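Teaching by hand and by remote: your questions, my answers

Last updated Aug 17, 2022

I'm Jolán, and I look after the demonstration sessions at Salleck. If you've signed up to teach one of our two-armed cells, or you're just thinking about it, these are the things people ask me most. Kiều Đỗ handles the bookings and the gear, so I've pinched a few of her answers too.

Do I need to know how to code?

No! You need two hands and some patience. The software (we run Winero on all the teaching stations) starts and stops with a foot pedal and one big key. Everything behind that is our problem.

What's the difference between teaching by hand and teaching by remote?

By hand means you take hold of the arm and move it through the job yourself, with the motors relaxed so it follows you. By remote means you sit at the station and move a pair of small leader arms, and the real ones copy you. I like by-hand for simple stuff with one arm, like nudging a block into a corner. For anything that needs both arms I'd go remote every time, as it's very hard to steer two arms by the elbows without getting your own body in the way of the cameras.

How long is a session?

Two hours, with a proper break in the middle. Please take the break. I can always tell from the recordings who skipped it – the grips get sloppy and the arms start moving in little jerks.

How many times will I have to do the same thing?

More than you'd like. The laptop task had 194 good demonstrations by the end of February, and we've got 532 now. You won't be doing all of those yourself, obviously. Most people get through a decent batch in a session once they've found their rhythm, and some days you just don't, and that's fine.

What counts as a good demonstration?

Smooth, unhurried and finished. If you make a small mistake and fix it, keep going and keep the recording. We want the fixes, they're really useful to learn from. If you drop something or have to reach in with your real hand, hit the key, reset and start again. Please don't save it and hope I won't notice (I will notice).

Why is lifting a laptop so fiddly?

Mostly because the two arms have to agree with each other. When you pick one up at home your left hand knows what your right hand is up to, and you never think about it. With the leader arms you lose most of that feeling. New people squeeze hard on one side and forget the other, and the whole thing starts to turn. My tip is to bring both grippers in at the same speed, stop when you've made contact, breathe out, then lift. Going slowly feels silly for the first five tries and then it doesn't.

Can I watch the arms directly, or do I have to use the screens?

Either, but I'd push you toward the screens. The robot only gets what its cameras give it, so if you're leaning over to peek behind something, you're using information it won't have. The wrist views take some getting used to. They tip and swing as the arm moves, and a big object can fill most of the picture right when you want to know where everything else is. Use the fixed view for the approach and the wrist views for the last bit.

Why don't you clear everything else out of the cell?

We used to, back when we were on the old Breathnach bench. The trouble was that what we taught on a bare floor fell to bits the moment somebody left a book in there. Now we keep odds and ends about and shift them between batches. Move them if the task sheet says to, otherwise leave them be.

Can I bring something of my own for the robot to handle?

Ask Kiều first. Nothing with liquid in it, nothing sharp, nothing you'd be heartbroken to see scratched.

What if I bump into something or the arm goes somewhere strange?

Let go of the leader arms and press the red button. It's never a bother. I'd much sooner re-home the arms 5 times in an afternoon than replace a gripper finger.

I'm left-handed. Does it matter?

Not a bit. You can swap the pedal over to the other side, and the leader arms are the same left and right.

Do I get to see what the robot learns from me?

Yes, if you'd like to. Tick the box on the Messka form and we'll let you know when your batch has been used in a training run. You're welcome to come in and watch it have a go by itself. It's a bit odd seeing your own habits come back at you – mine is a tiny pause before every lift.

What does it look like from the station?

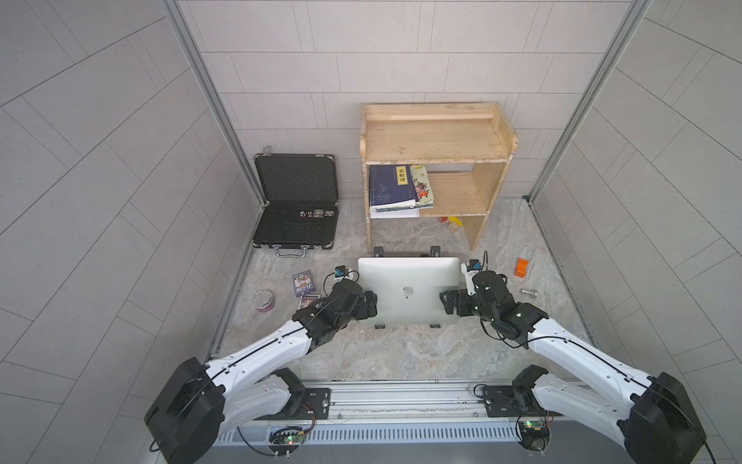
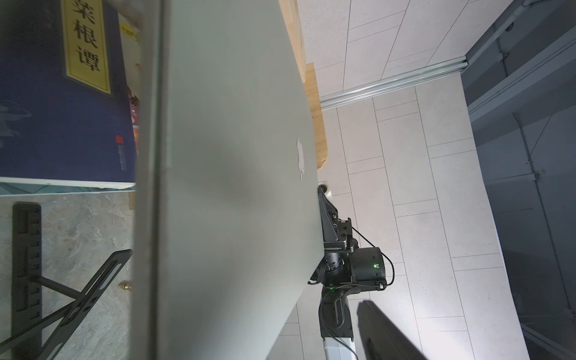
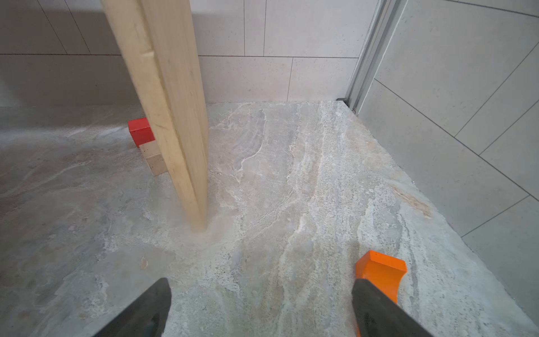 Our tiled cell, from the fixed camera first and then from two wrist views. The laptop is in the first two.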